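Manipulation & Learning > Methods > Handheld gripper demos for cloth: does wrist-only actually hold up?

Page 1 of 1

drukon_dropout
Reading the Lục writeup so you don't have to. Short version: they collected 300 two-handed demos of garment handling with a pair of handheld grippers, no robot in the room, trained one policy on wrist views alone, and claim it beats the same policy trained on teleop data. I have questions. I always have questions. My advisor calls it a condition.

Main one: the teleop baseline got the same number of demos, fine, but teleop demos take forever and the operators were apparently new to it. So are we comparing methods or comparing people who were having a good day with people who weren't?

papercut_88
They do address that in the appendix. Operators got a practice block before anything counted. You have to scroll past the network diagram, which is where most readers die.

drukon_dropout
I did scroll past it. The practice block was 10 demos. I have had sandwiches that required more practice.

ohaugland
Ottar Haugland here, we've been running a version of this at Presumthorpe for a while, dark garments mostly, since the published results lean heavily on bright towels. Bright towels are the MNIST of laundry. One thing I'll say for the handheld approach is that people pick up cloth like people. With teleop everybody turns into a nervous crane operator.

Where it gets ugly is when the other hand's gripper is right over the cloth. View from one wrist, other gripper coming in over a black hoodie:
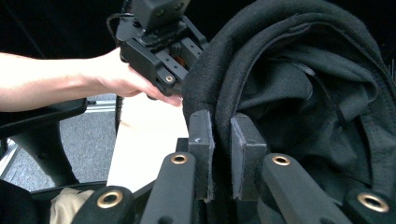 2) Things I'd check before believing anyone's number, ours included

- Dark on dark. Black gripper, black hoodie, black cord. Our fold-edge detector did badly enough on these that we dropped it and let the policy work from raw pixels.
- Human hand in view. There's a bare arm in the training frames and there won't be one at deployment. Lục masks the hand. We tried masking and no masking and got a smaller gap than I expected, but our test set is small and I wouldn't bet lunch on it.
- Relative pose between the two grippers. If this drifts, the bimanual part is garbage and the loss curve will still look lovely.

papercut_88
What happened to 1)?

ohaugland
1) was a rant about towels. I moved it up and forgot to renumber.

kettle_logic
Disagree on the masking. If you leave the hand in, the policy can learn "hand goes there, cloth follows" and then you deploy it with no hand and it stands around like a guy at a wedding who doesn't know anyone. We saw exactly that with the Prirnent grippers. Masked everything above the jaw line and it got better overnight.

ohaugland
Did you retrain with the same seed?

kettle_logic
I retrained with enthusiasm.

drukon_dropout
See, this is the field in one exchange.

For what it's worth I don't think the wrist-only claim is wrong. I think it's under-tested. Give me the same policy, same garments, one arm with a fixed overhead view added, and show me the overhead doesn't help. They skipped that ablation and then wrote a whole paragraph about how it wasn't necessary.

papercut_88
Overhead would see the top of the gripper and a dark lump. I can get a dark lump from the wrist for free.

kettle_logic
A dark lump with global context, though.

ohaugland
We have 872 usable episodes after filtering and I can split off the hoodies and run it with and without overhead at test time. Won't be quick. The queue is full of somebody's grasp sweep, and the somebody is me. If it comes out boring I'll post it anyway.

drukon_dropout
Boring is fine. Please also post the failures.

ohaugland
That would be the longer file.

Related threads
Best way to sync two wrist views without crying
Drukon finger pads: when do you replace them?
Is anyone still doing explicit cloth state estimation
Teleop fatigue, or why demo 2,001 is worse than demo 1
Masking the demonstrator: methods roundup

Contact the moderators | Forum rules | © 2024 the posters, individually and grudgingly | Back to top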